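Fabric Sofas and Painted Walls: Your Questions
Last updated Sep 9, 2020

Most of what gets sold for sofa care is stuff you don't need. These are the questions that reach us most often at Ridgeway, with the answers we'd give a friend. 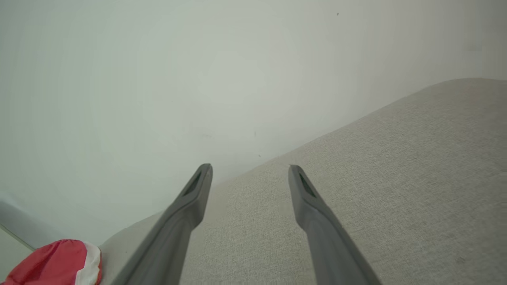 Is light gray really a practical color?
Depends who you ask. The showroom will say yes. A flecked weave in gray and beige does hide crumbs and lint better than a flat, solid color. It won't hide coffee, and it won't hide the dull patch where everybody rests an arm. If you have kids or a dog, ask whether the covers come off before you ask about color.

How far should the sofa sit from the wall?
We say 2 inches. We've heard people insist on much more for "air flow," and in a dry room we've never seen what that buys you. If the wall is an outside wall and gets clammy in January, pull the sofa out farther and check behind it.

I have small marks on the wall just above the sofa. Do I need to repaint?
Probably not. Try a soft cloth and plain water first, then one drop of dish soap in a bowl of water. Test low down, where the sofa will cover it. Flat paint can go shiny if you scrub, and a shiny spot on an off-white wall is worse than the speck you started with.

What about those erasing sponges?
They're a fine abrasive. They take off the mark and a little paint along with it. Fine on gloss trim. We wouldn't use one on flat paint.

Should I pay for the fabric protection plan?
Read the exclusions first. Milagros Apaza, who handles our upholstery repairs, went through 9 plans customers had brought in and found 3 she would have paid for herself. Several left out "gradual soiling," and that covers most of what happens to a sofa.

Does the Flonero spray work?
Water beads on it for a while. We tried it on two loose cushions and couldn't tell them from the untreated ones after a few months of sitting. Maybe you'll do better.

How often should I vacuum the fabric?
Every couple of weeks, with the brush head, along the seams and over the tops of the arms. "Deep cleaning" every season is mostly good for the people who rent out the machines.

Can I use baking soda?
You can. It may help with a smell. It does nothing for a stain, whatever the video said, and it's a pain to get out of a coarse weave.

Do you sell Sistia or Atport covers?
No. We'll measure your sofa for them, but check the return policy before you order.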